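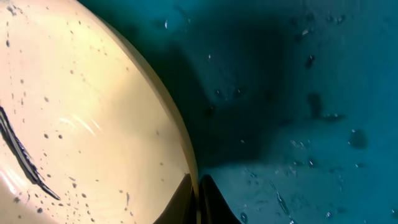
Does Hot Water Really Clean Better Than Cold?

Ask almost any grown-up how to wash a greasy dish and you will hear the same thing: use hot water. Ask why and you will probably hear "to kill the germs." People say it so often that it sounds like a fact. But is it? When lots of people repeat a thing, all you have learned is that lots of people repeat it.

So let's be difficult and check.

First, what is dirt?

"Dirt" is a lazy word. It covers mud, egg, butter, dust, jelly, and that gray stuff on the bottom of a shoe. They don't behave the same way at all. If somebody tells you one trick gets rid of all of them, be suspicious.

Some dirt dissolves in water. Sugar does this. Stir a spoonful into a glass and the grains break into pieces so tiny that you can't see them anymore. The sugar hasn't gone away. It is spread out through the water, and if you don't believe me, taste it. Salt does the same. A plate with a bit of syrup on it can get clean with nothing but water and a little time.

Some dirt doesn't dissolve but will float off if you push it. Sand is like that. You can leave sand in water for a hundred years and it will still be sand. Running water carries it away, that's all.

And then there is grease. Butter, cooking oil, bacon fat, and the shiny stuff your fingers leave on a window are all kinds of fat or oil. Water and oil do not mix. Pour a little cooking oil into a glass of water and it sits on top. Stir hard and it breaks into drops. Stop stirring, and soon the drops join up and float to the top again.

Why won't they mix?

You may have read that water "hates" oil. It doesn't. Water can't hate anything. What happens is that the tiny bits that make up water, called molecules, pull on each other pretty strongly. They are a little bit like magnets, with one side slightly positive and the other slightly negative. Oil molecules don't have sides like that. The water molecules cling to each other and the oil gets left out.

That same pull is why water makes beads. Put one drop on a waxy surface and it doesn't spread flat. It pulls itself into a little dome. On very clean glass it spreads out much more, because the water is attracted to the glass too. Some people say this gives you a test for a clean plate: if the water makes beads, there's still grease on it. That's partly true. But some plastic makes water bead up even when it is perfectly clean, so the test only works on some things. Watch out for tests like that.

So what does soap do?

A soap molecule is long and skinny. One end is attracted to water. The other end would much sooner be in grease. Drop some soap into dirty dishwater and the greasy ends stick into the fat while the other ends stay out in the water. With enough of them crowding around, a blob of fat gets broken into very small balls, each one covered in soap. These balls can float around in the water without joining up again, and when you rinse, they go down the drain.

Notice that the soap didn't destroy the grease. Every bit of that butter still exists. It has been moved from your plate to the pipes, and it can cause trouble there, because fat can cool down and stick to the inside of a pipe. That's a good reason to scrape a plate into the trash before you wash it.

What about the bubbles? Here I have bad news for anybody who likes a mountain of foam. Bubbles are mostly air. They do a bit of work holding onto grease, but a sink with twice the bubbles doesn't get your dishes twice as clean. Many machine detergents are made so they hardly foam at all, and they work fine. Foam became popular partly because people enjoy it. If you see a commercial with a giant tower of suds, ask yourself what it's proving.

Now back to hot water

There are two claims mixed up together here, so we should pull them apart.

Claim one: hot water removes grease better. This one holds up pretty well. Butter is solid in the refrigerator and runny in a warm pan. Warm water softens fat or melts it, and soft fat is easier for soap to break up. Hot water also makes lots of things dissolve faster. Sugar disappears faster in hot tea than in iced tea.

But it isn't true for every kind of mess. Egg is the troublemaker. Egg is full of protein, and you know what happens to it when it gets hot: it goes from runny to firm. Very hot water on a plate with raw egg on it can cook the egg right there. Many cooks rinse an eggy bowl in cool water first and then wash it warm.

Claim two: hot water kills the germs. This is the one I doubt the most. Hot water can certainly kill germs. Boiling it is a well-known way to make it safer to drink. Water boils at 212 degrees Fahrenheit at sea level, which is the same as 100 degrees Celsius. Nobody's hands can go in water like that. The water in a sink is far cooler, since it has to be safe for skin, and a lot of germs can live through a quick dip in it.

Why do washed dishes end up with fewer germs, then? Mainly for the same reason they end up with less butter. The soap loosens the germs, the scrubbing knocks them off, and the rinse takes them away. Soap can also break open some kinds of germs, though not all of them. A dishwasher is a bit different. It can use hotter water than your hands could stand, and it keeps going for a long time.

It's the same with hands. Plenty of people believe the water has to be hot. Scientists who have looked at this found that cool water and warm water did about equally well, as long as there was soap and the person kept rubbing. So choose the water that feels comfortable, because then you'll stay at the sink longer.

Try it yourself

You shouldn't believe me just because I wrote it down. Check.

You will need four old saucers, some butter, dish soap, cool water, and warm water from the faucet. Use warm, not hot. Ask an adult before you start.

Rub the same amount of butter on each saucer. Try to be fair about it – if one gets a big lump and another gets a thin smear, you won't learn much.

Put cool water on the first saucer, with no soap.
Put warm water on the second, with no soap.
Put cool water and one drop of soap on the third.
Put warm water and one drop of soap on the fourth.

Wait two minutes. Then rub each saucer with a clean finger, the same number of times, and rinse it with the same kind of water you used before. Which one feels slippery? Which one squeaks?

Before you begin, write down what you think will happen. This matters more than it sounds. If you wait until afterward, it is very easy to tell yourself that you knew it all along. Grown-ups do this constantly.

Then do the whole thing again. If you get a different answer the second time, don't throw that answer out. Maybe the water had cooled down. Maybe you rubbed harder. Or maybe the first answer was the wrong one.

Some questions to argue about at dinner

If a plate looks clean, is it clean? How would you find out?

Does a plate dry faster standing up or lying flat? Does the towel make it cleaner, or does it depend on the towel?

A bottle says it is "2 times stronger." Two times stronger than what?

Words to know

Molecule: a very tiny bit of a substance, made of atoms joined together.
Dissolve: to break up and spread through a liquid so evenly that you can't see the pieces.
Protein: a material found in egg, meat, beans, and many other foods, and in your own body too.
Detergent: a cleaner that works a lot like soap but is made in a different way. Most dish "soap" is really detergent, whatever people call it.

Last updated November 17, 2018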